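4.3 Connecting the Dellska charge controller to a small wind turbine

Read section 4.2 before you start. The turbine must be stopped and the brake switch set to STOP.

CAUTION: Never disconnect the battery while the turbine is turning. Open-circuit voltage can pass 51 volts in a moderate wind and will damage the controller.

1. Mount the controller upright on a wall, indoors, with clear space on all sides for airflow.

2. Connect the battery cables first, negative and then positive. The display lights up and shows the battery voltage.

3. Connect the three turbine wires to the terminals marked W1, W2 and W3. They can go in any order.

4. Connect the dump load to the terminals marked DL. Use the 600-watt resistor supplied with the kit, or the 800-watt version if you have the Plollgate long-blade rotor.

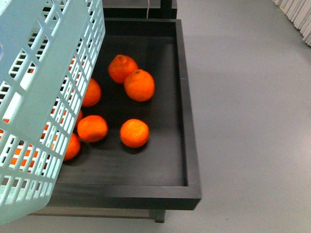

5. Tighten all terminals, then pull lightly on each wire. Retighten any that move.

6. Set the battery type in the menu. Hold the SET button until the display flashes, choose your battery, and press SET again.

7. Release the brake. In a light wind the rotor may take several minutes to start.

Note: The controller shows code 291 until it has logged its first hour of charging. No action is needed.

CAUTION: The dump load gets hot enough to burn skin. Keep it away from curtains, paper and stored fuel.

If the display stays blank after step 2, check the battery fuse and the polarity of the cables. Replacement fuses are sold by Zamani dealers and by the Dullalstead parts counter. Do not fit a fuse with a higher rating.

4.4 Setting the cut-out speed

The factory setting suits most sites. Change it only if your tower is taller than the one in the kit.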